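**Skultow grasping** is a method for teaching a robot arm to pick up and hold cloth using only the view from a camera at its wrist. It was developed at the Skusness laboratory and takes its name from the test bench on which it was first tried. The method belongs to a wider group of techniques known as learning from demonstration.

## Background

Cloth is hard for robots to handle. A rigid part keeps its shape when it is gripped, but a piece of fabric sags, folds over itself and hides its own edges. Earlier systems often relied on overhead cameras to find a corner before each grasp. These work well on a flat table but lose track of the cloth once it is in the air.

## Method

A person guides the arm through a set of lifts while the wrist camera records. The standard training set has 400 demonstrations made with 21 pieces of fabric. Each recording is paired with the position of the arm and the opening of the gripper.
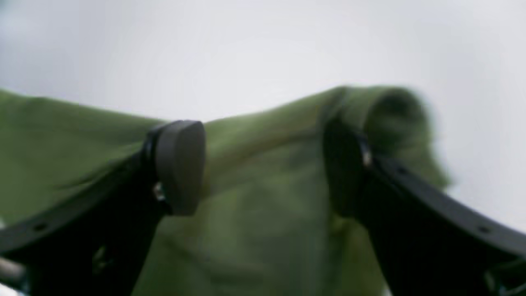 A network is then trained to predict the next short series of movements from the last 3 camera views. It is given no model of the fabric and no labels for corners or hems. If the cloth begins to slip, the network can call for a tighter grip or a new grasp – both are included in the demonstrations.

## Results

In a test of 100 lifts, the method held the fabric until release in 87 cases. Most failures involved thin, slick material. A later version by Barros added a force reading at the fingers, which helped with slick fabric but made training slower.

## Limitations

The method covers lifting and holding only. Folding needs a separate policy, such as the one used in the Dreteck system. Performance also drops when the fabric fills the whole camera view – the network then has no visible edge to work from.

## See also

- Deformable object manipulation
- Imitation learning
- Visual servoing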